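In Defense of Folding on the Couch

By Brayden McKinnon
7/22/21

My mother folded everything on the dining table, and for years I thought that was simply how grown-ups did it. Then I moved into the apartment on MacLeod, where there was no dining table to speak of, and I started tipping the clean clothes onto the sofa instead. I have a proper table now. I still use the sofa, and I'd like to say a few kind words for it.

A cushion is soft and wide and sits at just the right height if you don't mind kneeling – and I don't, not with a rug under me. Slippery things stay where you put them. Basketball uniforms are the real test, because that shiny fabric will slide off a hard table the minute you turn to look for the other half of the set.

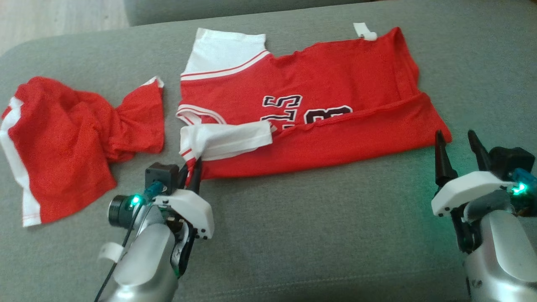
I always do the jersey first. Lay it out flat, smooth down the big letters and the number so they don't crease across the middle, and bring the sides in. The shorts can wait in their heap, since shorts forgive almost anything.

My sister tells me I ought to buy one of those folding boards, and she may be right about the time I'd save. She timed us once, back in January, and beat me by 47 seconds on a single load. But I like the slowness of it, the radio going, the pile getting smaller, and I like that when I get tired I only have to move two stacks over and sit down.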